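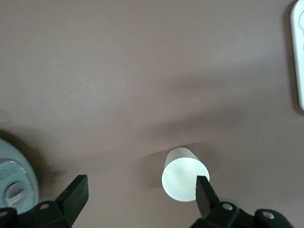
Wrist view from the Dunine recording kit: a paper cup on its side, between the open fingers.

Dunine Wrist Recording Kit

Dunine is a small camera and software set for people who collect demonstrations with a two-finger gripper. The camera sits at the wrist and looks along the fingers, so each recording has the same view of the object that the policy will have later. You guide the arm by hand or with the Jirow leader arm, and the kit saves video, joint positions and finger opening together.

What is in the box
Wrist camera with cable, 3 m
Black bracket with screws and hex key
Calibration card
License for Enine Recorder, 3 computers

Choosing your objects
We recommend to begin with plain things. A white cup without print is a good first object, and it is more difficult when it lies tipped over, as the arm must come to the rim or to the side wall from a useful direction. Change the position and the turn of the cup between recordings. Leave a few other items at the side of the table – the policy should learn to ignore them. Shadows from the arm may stay also. Please do not try to remove them with extra lamps if your real work place has none.

How many recordings
For one task with one object, plan 100 recordings. Our sample set "Cuervo" has 1,040 recordings of cups and comes free with the kit. Failed grasps are kept in the set and have their own label, and you can filter them out in Enine Recorder before training.

Good to know
The fingers must stay visible at the lower part of the picture. If you see only one of them, loosen the bracket, turn it and run the calibration again. The bracket does not fit grippers with three fingers.

Questions before ordering go to Gudrun Lindemann in product support. Kits ordered after February 15, 2025 have the new cable clip included.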